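I signed up for the Skamerwood attraction study in May because it paid 169 dollars and I hadn't been on a date in five months. They gave me a cotton shirt to sleep in, then sealed it in a jar for strangers to sniff. Romance! 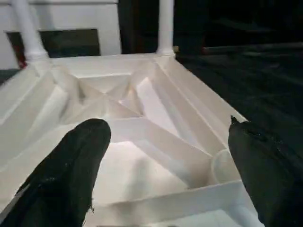 So what did the strangers do after the sniffing? They rated each jar, and the lab matched you with whoever liked yours best.

Over 878 noses, and mine went to a man who sold boats in Ulloa. We met for pancakes – his idea – and he smelled like rain on a driveway. 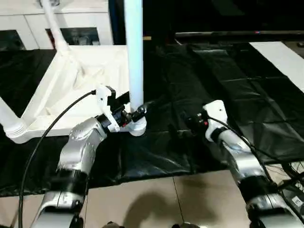
I wanted to lean in and sniff his collar, but there was syrup between us. He talked about boats and I watched his hands. I thought of two silver arms reaching up, one with its white gripper right against a tall white pole, and I wanted to be held onto like that. Then he asked what I smelled like to myself, and I said toast.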